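Concombre

Le concombre (Cucumis sativus) est une plante herbacée rampante ou grimpante de la famille des Cucurbitacées, celle des melons, des courges et des pastèques. Le même mot désigne son fruit, que la cuisine traite comme un légume et que la botanique range parmi les baies, sous le joli nom de péponide. C'est l'une des plus anciennes plantes potagères encore cultivées, et l'une des plus attachantes : peu de légumes poussent aussi vite, et peu offrent une telle variété de formes, du minuscule cornichon au long fruit de serre !

Origine et histoire

L'espèce est originaire du sous-continent indien, où l'on trouve encore au pied de l'Himalaya une forme sauvage à petits fruits très amers, Cucumis sativus var. hardwickii. De là, la culture a gagné la Chine à l'est et l'Asie occidentale à l'ouest. L'histoire ancienne du concombre en Méditerranée reste délicate à écrire, car les auteurs antiques employaient volontiers les mêmes mots pour lui et pour certains melons allongés. Pline l'Ancien raconte que l'empereur Tibère en voulait à sa table tous les jours, et que ses jardiniers cultivaient les plants dans des bacs montés sur roues, que l'on sortait au soleil et que l'on rentrait à l'abri de plaques translucides. Concombre véritable ou melon vert ? Les spécialistes penchent aujourd'hui pour le second, mais l'anecdote demeure l'un des plus beaux témoignages anciens sur la culture sous abri.

En France, sous Louis XIV, Jean-Baptiste de La Quintinie en faisait pousser sur couches chaudes au potager de Versailles.

Description botanique

La tige, anguleuse et couverte de poils raides, s'accroche par des vrilles simples (celles des courges sont ramifiées). Les feuilles sont grandes, rugueuses, à lobes pointus. Les fleurs, jaunes, sont le plus souvent unisexuées et portées par le même pied. On reconnaît la fleur femelle au renflement placé sous les pétales, qui est déjà un concombre en miniature. Les abeilles assurent la pollinisation, sauf chez les variétés parthénocarpiques, dont les fruits se forment sans fécondation et restent dépourvus de graines mûres.

La chair contient plus de 95 % d'eau. La peau peut être lisse, verruqueuse ou hérissée de petites épines, et sa couleur va du blanc crème au vert presque noir.
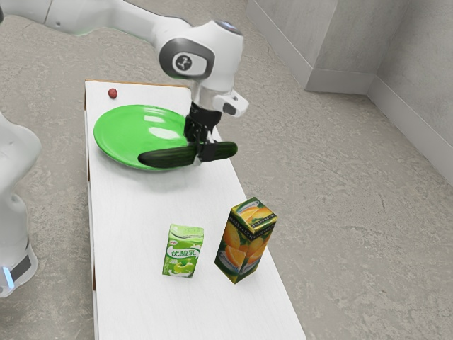
Pourquoi certains concombres sont-ils amers ?
L'amertume vient des cucurbitacines, des composés que la plante fabrique pour se défendre contre les animaux qui la broutent. Elles se concentrent surtout dans les feuilles et les tiges, mais peuvent gagner le fruit, en particulier du côté du pédoncule, lorsque le pied souffre de la sécheresse ou de brusques écarts de température. Un fruit franchement amer ne se mange pas.

Culture

Le concombre aime la chaleur, l'eau et les sols riches. Il craint le gel et végète dès que les nuits sont fraîches. On sème en place une fois la terre bien réchauffée, à raison de 2 ou 3 graines par poquet, et l'on garde le plant le plus vigoureux. Le palissage donne des fruits plus droits et plus propres, et quel plaisir de les voir pendre le long d'un treillage ! Les principaux ennemis de la culture sont l'oïdium, le mildiou, les pucerons et le virus de la mosaïque.

La récolte doit être régulière, car un fruit laissé à mûrir jaunit, durcit et freine la production des suivants.

Principaux types

Le concombre long, dit hollandais, à peau fine, domine la culture sous serre. Les types épineux de plein champ ont une peau plus épaisse et un goût plus marqué. Le concombre libanais, court et lisse, se croque entier. Les cornichons appartiennent à la même espèce : ils proviennent de variétés choisies pour être cueillies très jeunes et confites au vinaigre.

Usages culinaires

Cru, le concombre entre dans le tzatziki grec, le raita indien, le gaspacho andalou et d'innombrables salades. L'Europe centrale et orientale le conserve en saumure avec de l'aneth et de l'ail, par fermentation lactique. En Chine, on l'écrase du plat du couteau avant de l'assaisonner d'ail et de vinaigre. La cuisson lui va très bien aussi, sautée au beurre ou en potage, et les anciens livres de cuisine française en regorgent.

Voir aussi : Cornichon, Cucurbitacées, Melon, Pastèque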